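Kurura Arm Build: Frequently Asked Questions

Last round of additions: July. Written by Imtiaz Kodikara, with corrections from Nuwan Weerakoon, who designed the gripper and has opinions about glue.

Kurura is a two-arm tabletop robot that we built in a shared workshop, mostly on Saturday mornings, mostly out of printed parts and hobby servos. People keep writing to us with the same questions (we love it, please keep writing!), so I have put the answers in one place. If you are halfway through your own build and something is smoking, unplug it first and then read the power section.

GETTING STARTED

What is Kurura, in plain terms?

Two small arms clamped to a bench, each with its own gripper and a little camera at the wrist. You drive them by moving a second, lighter pair of arms by hand, and the big pair copies you. It is a wonderful feeling the first time it works. I picked up a clothespin with mine and shouted so loudly that somebody came over from the lathe.

Do I need to know how to program?

You need to be able to install things from a command line and edit a settings file. Nuwan wrote most of the control code and I wrote almost none of it, and I still built a working pair. Being patient with wiring matters more than being clever with code.

How long does the build take?

Ours took 17 Saturdays from first print to first successful grab, and that includes two Saturdays lost to a servo I had installed backward. Someone following the current instructions should be a good deal faster. Printing is the slow part, so start it early.

What did it cost?

The second pair came to 581 dollars in parts, with the printer and tools already in the shop. The first pair cost more and I have stopped adding it up. Motors are most of the bill. If you are tempted to save money somewhere, save it on the base plates, where a scrap of shelf board does fine.

Can I build only one arm?

Sure, and it makes a good first project. One arm can stack, sort, push and pour. You will want the second as soon as you try anything that has to be held still while you work on it.

PRINTING AND PARTS

How many printed parts are there?

The full set for both pairs is 264 pieces, counting every spacer and cable clip. Many of them are tiny. Use labeled bags. I used one big box for everything and spent a whole evening matching spacers under a desk lamp.

Which filament should I use for the fingers?

Something with a little give. The ribs in Nuwan's finger are meant to flex when they press on an object, and a very stiff plastic defeats that. Print one finger, squeeze it between your thumb and a table edge, and see if it springs back. If it cracks, change filament before you print the rest.

Does the color matter?

A bright finger is easier to find in the wrist camera view, especially against a dark jaw. Otherwise pick what you like. Our first set was printed in whatever was already loaded on the machine.

My finger ribs are coming out stringy. What now?

Dry the filament, lower the nozzle temperature by a few degrees and slow down the travel moves, one change at a time. A bit of string inside the cells does no harm at all. Trim anything on the face that touches objects.

Can I glue the fingertips on?

Nuwan says no. Nuwan says it in capital letters. Use the two small screws, because you will swap fingertips far more often than you expect.

WIRING AND POWER

Why does my arm twitch when both grippers close?

Almost always the power supply. Two grippers squeezing at once pull a lot of current, the voltage sags, and the servos lose their place. We run a separate supply for each arm with a common ground. That cured the twitching on the first try, after a full weekend of my blaming the software.

Where should the cables go?

Along the outside of each link, with enough slack for the elbow to fold all the way. Move the arm through its whole range by hand with the power off before you clip anything down. The wrist camera cable is the fussy one. Give it a loose loop and check that it can't catch on the jaw.

What is the Skament board?

Skament is our name for the small breakout board that sits at the base and splits power and data to the servos. You can do the same job with a terminal strip and some care. The board is just neater, and it has a fuse.

Do I need an emergency stop?

Yes. Put a big one where your free hand or your knee can reach it. These motors won't break your arm, but they will happily pinch a finger or drag a coffee cup off the bench.

GRIPPING SMALL, HARD THINGS

What is the hardest thing you have tried?

Padlocks! We had been doing blocks and sponges for weeks and felt very pleased with ourselves, so Nuwan suggested a lock, and it has kept us humble ever since. Metal is slippery, the body swings from the shackle, and a key on a ring goes wherever it wants. I think it's the best practice task we have come across, and I would recommend it to anybody who is getting bored with blocks.

How do you hold a padlock that is hanging from a hasp?

Use one gripper on the body and leave the other free. Come in from the side with the jaws open wide, close slowly, and stop as soon as the lock quits swinging. A harder squeeze tends to tilt it. If it tips a little in the jaws, you can usually work with that angle instead of letting go and starting over.
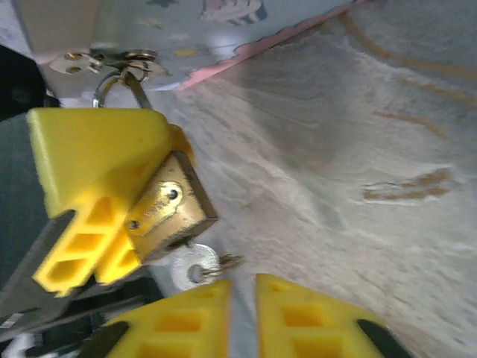
How often should I recalibrate the grippers?

Once at the start of each session is plenty for us, plus again after any fingertip swap. Run the open and close routine, check that both fingers meet in the middle, and save the new zero. It takes a couple of minutes. If the zero drifts during a session, look for a loose horn screw on the servo.

The key slips out of my fingertips. Any tips?

Grab the bow flat, with one fingertip on each side, as near to the middle as you can manage. Thin rubber tape on the contact faces helps a lot. So does slowing the leader arm down in the settings. I went to half speed for key work and felt silly about it for maybe ten minutes, and then I stopped dropping things.

Should I practice on a heavy lock or a light one?

Start light. A heavy lock has more swing in it and asks more of the wrist servo. Also check that the lock turns easily by hand with its own key, or you will be fighting the lock and the robot together. A drop of graphite does wonders.

CAMERAS AND RECORDING

Why is my wrist camera picture blurry?

Two usual causes. The lens may be focused for across the room, so turn it until something held at the fingertips is sharp. Or the exposure is too long and any motion smears, in which case you need more light. A cheap desk lamp on each side of the bench made a bigger difference for us than a better camera did.

How should the camera be angled?

Tip it until both fingertips sit near the bottom of the view with the object ahead of them. You want to see the tips and whatever they are about to touch. Lock the mount screw properly — mine crept downward for a week before I noticed.

Can the arms learn to do this without me driving?

That's the part we are working on now, under the name Juredar. We record our own driving, train on the recordings, and let the arms have a go. They are decent at blocks. Locks are still in progress, and I am having more fun with this than with anything else I have ever built. Record more runs than you think you need, and keep the clumsy ones where you recover from a mistake.

How much disk space do recordings take?

It depends on the camera resolution and how many cameras you run. We filled a drive in seven sessions before turning the resolution down, and the lower setting has been fine for our purposes. Check the free space before you start. Losing a good run to a full drive is a sad way to end a morning.

SHARING AND HELP

May I change the design?

Please do! Several of the current parts started as somebody else's fix. If your version works better, send the file and a sentence or two on what you changed. The wider finger is listed in the parts folder as the Weerakoon finger, over Nuwan's objections, and we will gladly name a part after you too.

Can I come and see it running?

Saturday mornings are best. The arms are on the long bench at the back of the shop, and visitors are welcome to drive. Tie back long hair and leave dangly bracelets at home.

I followed everything and it still doesn't work. Who do I ask?

Write to us through the contact form with a photo of your wiring, your settings file, and a description of what the arm does when you power it up. Imtiaz answers the building questions and Nuwan answers the code questions. Replies come quickest early in the week.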